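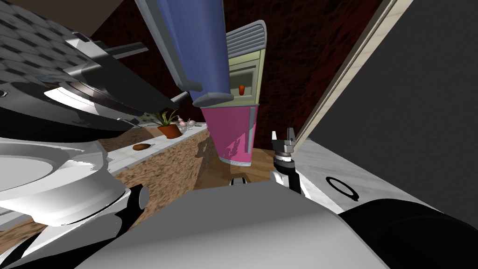 4.2 Checks before a simulated kitchen run

Complete these steps each time a new kitchen layout is loaded in Patach. A layout that fails any step goes back to Ilze Paulauskas with the run number.

1. Load the layout and leave both arms in the rest pose.
2. Open the head view. Confirm that the gripper and the edge of the countertop are both visible.
3. Turn on contact display. No arm link may touch a counter, wall or appliance at the start.
4. Set the arm speed limit to 14 percent for the first pass.
5. Move each arm through its full reach, one at a time. Stop if a link passes through a surface.
6. Save the log and enter your initials on the run sheet.

Note: Small items near a counter edge may shift when physics starts. Wait 2 seconds before the first move.

CAUTION: A clean run in simulation does not clear a program for the real robot. Follow section 4.4 and get sign-off from Trefor Harries first.

If error 416 appears, reload the layout and begin again at step 1.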